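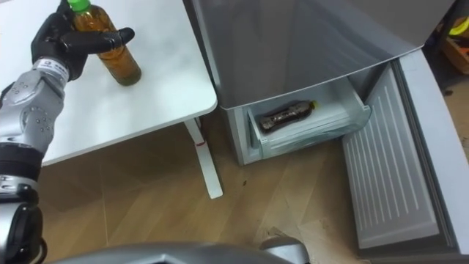

# Storing and Labeling Drinks in the Shared Refrigerators

These instructions apply to all staff and visitors who use the kitchens in the Kekau building. They replace the notice posted on the second-floor kitchen door. Please read them before placing any item in a refrigerator for the first time.

## Before you begin

You will need the following:

- a blank label from the tray beside the sink
- a permanent marker
- your extension number or, for visitors, the name of your host

Glass containers may be stored on the bottom shelf only. Cans do not require a label if they are taken the same day.

## Labeling a bottle

1. Wipe the outside of the bottle with a paper towel. Labels do not stick well to a damp surface.
2. Write your name and extension on the label in capital letters.
3. Add the date on which the bottle was placed in the refrigerator. If it has already been opened, write the word OPEN below the date.
4. Attach the label to the side of the bottle. Do not place it on the cap, as caps are easily exchanged.
5. Stand the bottle upright in the door rack. Bottles too tall for the rack go on the top shelf, with the label facing forward.

Pitchers and other containers without a screw cap must be covered with a lid or with film. Foil is not accepted.

## How long items may be kept

Opened tea, juice and milk drinks may be kept for 2 days. Unopened drinks may remain until the date printed by the manufacturer, provided that the label can still be read. If the ink has faded, replace the label and copy the original date onto the new one.

Home-brewed tea is treated as an opened drink from the day it is brought in. The same rule applies to bottles that have been refilled.

## Weekly clearing

The refrigerators are cleared every Friday at 16:00. Unlabeled items and items past their date are removed at that time and cannot be returned. Reusable bottles are emptied, rinsed and left on the rack next to the dishwasher until the following Friday.

To keep an item over the weekend, write HOLD on the label before the clearing begins. A held item must still be within its storage period.

## Spills and faults

Wipe up spills at once with the blue cloths and leave the used cloth in the bin under the sink. If a refrigerator feels warm or the door does not close fully, move your items to the other kitchen and call extension 363. Please do not change the temperature setting.

Questions about these instructions may be sent to Friederike Rothe, Building Services, Room 900.

Last revised: 4 February 2020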